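Prodton Station Approach: Progress Report to the Comdale Transport Fund

Monday, September 7, 2020
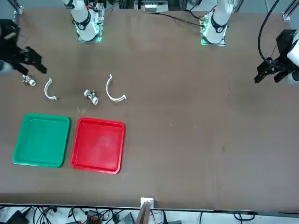

Two robot arms at a brown tabletop, with small parts and two plastic trays.

Dear all,

Thank you for your patience over the summer, and for the kind messages that came with the last payment. We are pleased to say that work on Station Approach is moving along again, and that a good deal of what we promised you in the spring can now be walked on, leaned against and (on fine evenings, at least) enjoyed.

Where we are now

The wider sidewalk on the north side is finished from the station entrance as far as the corner of Bettencourt Street. It was the stretch people complained about most, and we can see why, as anyone with a stroller used to have to step into the road to get past the bus shelter. The shelter has been moved back against the wall and the curb has been lowered at both crossings. We had hoped to have the south side done as well, but the gas main turned out to be shallower than the old drawings showed, and the crew had to stop while the utility company came to lower it. They were very good about it, and the trench was filled and paved over before school went back.

The bike lane is open between Bettencourt Street and the Cakness Road lights. Beyond the lights it is marked out but still coned off, and will stay that way until the new signals have been tested. Please do tell your own staff, as we know several of them ride in that way and have been tempted to slip through!

We have put in 28 of the 50 bike racks. The rest are in the depot at Cakness and will go in once the plaza in front of the station has been repaved, because it makes no sense to bolt them down and then lift them all again.

Buses and traffic

Both bus stops on the detour route will go back to their usual places when the south sidewalk opens. Drivers have told us that the temporary stop outside the library is hard to pull out of in the late afternoon, so we have asked for the parking bays next to it to be closed until then. Traffic has stayed lighter than usual all summer, which has helped the crew enormously, though we would be careful about reading too much into the counts from these months.

Money

Spending remains within the grant. The gas main delay used up two weeks of the contingency time but very little of the contingency money, and we are not asking for any change to the award. The paving stone cost slightly more than quoted, and we made that back on the lighting, where the existing columns were sound enough to keep.

What comes next

Repaving of the plaza starts after the south sidewalk is complete, followed by the racks, the benches and the trees. Planting is set for November, when the ground should be soft enough. We would be delighted to walk any of you around the site before then, and mornings are quietest.

With warm thanks,
The Station Approach project team, Prodton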